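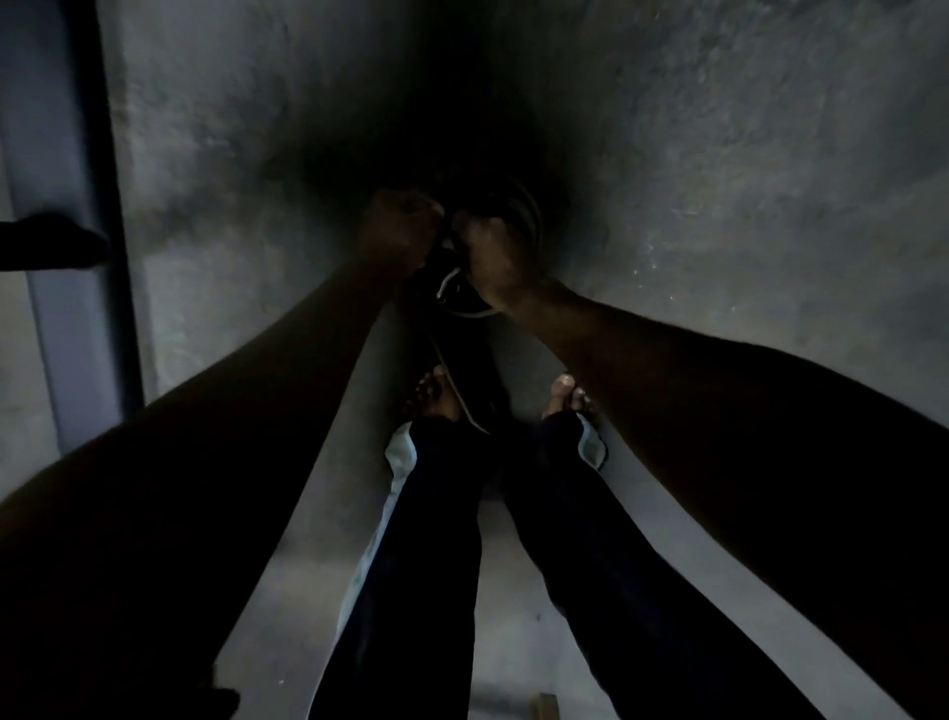 Two-handed grip on a sandal, strap side to the right.

Re: [found-items] Uvico sorter at Mendes depot, staffing after November

On the list, the Clinitz operations desk wrote:

> The Uvico cell takes over classification of found items at Mendes in
> November. Cycle time in the trial was 40 seconds per item. Can
> the depot confirm which hand steps remain, and whether the intake
> role can be merged with the counter role? We would like the revised
> job sheets before the Wellano site gets its own unit.

Replies from the intake side follow, in the order of the current work sheet.

1. Separation. The cell expects one item per tray. Found items reach us in heaps, and footwear is the worst of it: straps hook through other straps, and a shoe ends up under two sandals. Pulling them apart takes both hands, one of them often inside the item. The cell has a single arm and a suction tool, and the trial was run on items that had already been separated. This step stays manual. It is also the step with the most bending, and the current sheet gives it no time at all. 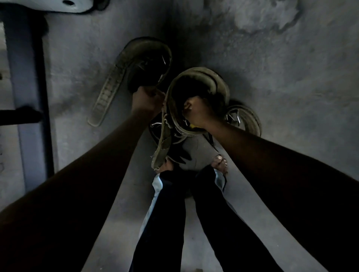 2. Pairing. The camera station matches left and right by outline and rim color. That works on clean shoes. On worn ones, with a rim curled or a strip of the sole hanging off, it returned "no match" often enough that we stopped logging the cases one by one. Please keep a manual pairing bench next to the outfeed. Whoever works it will be handling only the rejects, so expect that person to be slower per item than intake is today. I would ask that the 40-second figure never be applied to that bench.

3. Closed bags and pouches. The sheet says "open, list contents, close, tag." The cell can weigh and photograph a closed pouch and can do none of the other four. Cord closures need a pinch on each side of the mouth to keep the contents in while the item is moved, and older pouches may have been mended by hand, so pulling on the cloth is a bad idea.
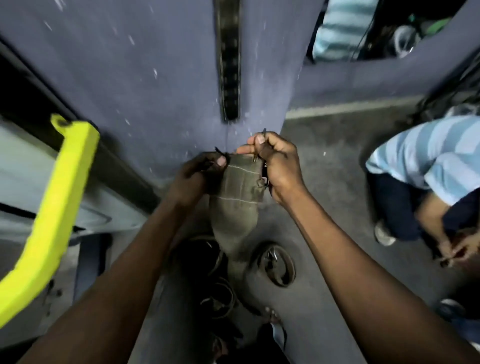 The listing also has to happen before the item goes anywhere near the infeed, as a loose metal part in the tray trips the weight check and stops the line until someone resets it. During the trial there were 13 resets in one shift, all done by intake staff walking over from their own work.

4. Data entry. This one does go away. The cell writes category, weight and photo to the register, and intake stops typing them. It saves real time and the crew is glad to be rid of it. The cost is that typing was the seated part of the job. With it removed, the shift is standing and floor work from start to finish, so the rotation needs to change. We propose a swap between intake and counter every 3 hours.

On merging the roles: we advise against it for Mendes. The counter cannot be left while a reset is pending, and resets peak at the same time as the counter does. A rotation gives you the same headcount without the conflict.

Open points for Clinitz:

- Who is trained to reset the cell, and is it in their job grade?
- Does Uvico supply a two-finger tool, and has it been tried on straps?
- Can Wellano hold off until we have one full month of reject counts?

Marked-up job sheets are in the shared folder, intake and counter only. The bench sheet is still a draft.

Intake desk, Mendes depot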